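Notes on the Folding Collection, Second Round

2020-01-05

The second round of garment folding examples closed at the end of December. I set down what was done at Lelten while the particulars are still fresh, chiefly for colleagues who will use the recordings and were not present when they were made. The views expressed are my own and do not bind the laboratory.

The target agreed with Trurkberg was 1000 complete examples. We delivered 1027, of which five were later withdrawn because the joint readings had dropped out partway through. Each example begins with a garment taken from the basket and ends with that garment on the stack. An operator guides both arms through the entire task, and the readings are stored together with the views from the wrists and from the fixed camera.

The learning system receives no written rule about sleeves, hems or seams. It receives only what the operators did. For this reason the instructions to operators were kept short, and most of our attention went to the moments when one gripper holds the cloth and the other must find its own place on it.

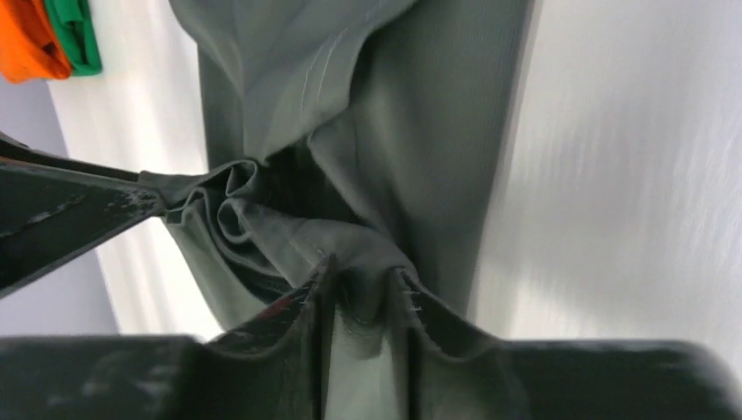 Both grippers on the gray-green garment, as recorded at the wrist.

Moments of this kind account for a large share of the total recording time. In the first round we asked operators to move through them quickly, and many complied by taking the cloth wherever it could be reached. The system trained on those examples acquired the same habit. It gripped early, often through several layers, and then had no good way to continue. In the second round we removed the time limit altogether and permitted an operator to release and grip again as often as was judged necessary. A corrected grip was retained in the example and was not trimmed out.

This decision was not unanimous. The argument against it was that a learner shown hesitation will learn to hesitate, and that four clean minutes are worth more than ten untidy ones. I accept that the risk is real. My answer is that a learner shown only perfect grips has no material from which to learn recovery. On the bench at Hondside, the earlier system would stop with a corner of cloth in one gripper and remain there until someone pressed the button.

Thin and open fabrics deserve a separate note. They shift when touched, and a small difference in where the tips close will decide whether the next motion succeeds. We gave sportswear its own section of the schedule so that it would not be crowded out by easier cotton items.
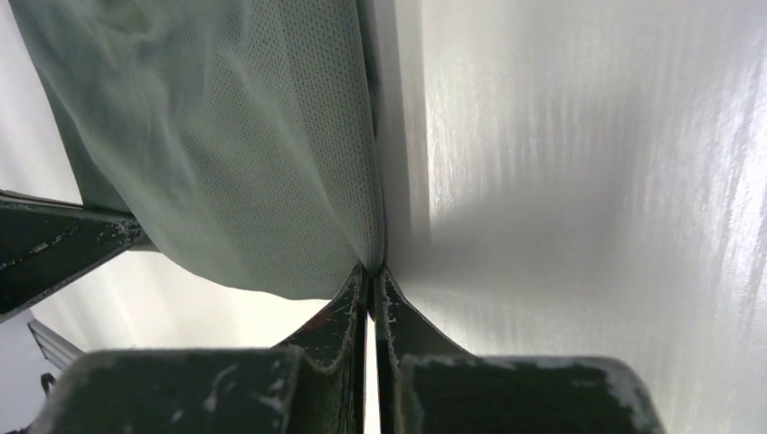
Arsen Kravchuk wrote, after reading a draft of these notes, that he would go further and mark every second grip by hand, so that those using the set could include or exclude them as they wished. He added that 4000 unmarked examples would be of less use to him than the present set with the marks in place. I have forwarded the proposal. The labor involved is considerable, but it need not all be done before release.

A word on the order of garments. Operators were asked to vary it, and to leave finished items on the table while the next was being folded. A clear table at the start of every example would have been tidier, but the finished system will seldom be given one. 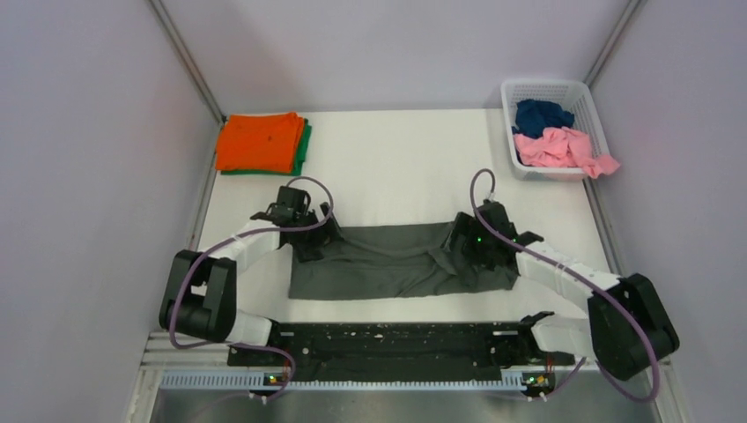
A dark garment held between the two arms, with folded shirts at the back of the table.

The recordings have been passed to Sydorenko for storage and checking. Requests for access should be sent through the usual form, with a statement of intended use. The third round will concern long sleeves, which we have so far avoided, and the operator instructions are being rewritten for that purpose. Comments on the present version are welcome until the new one is issued.

This site uses cookies to remember your preferences and measure visits. By continuing to browse, you agree to our use of cookies. Accept | Manage settings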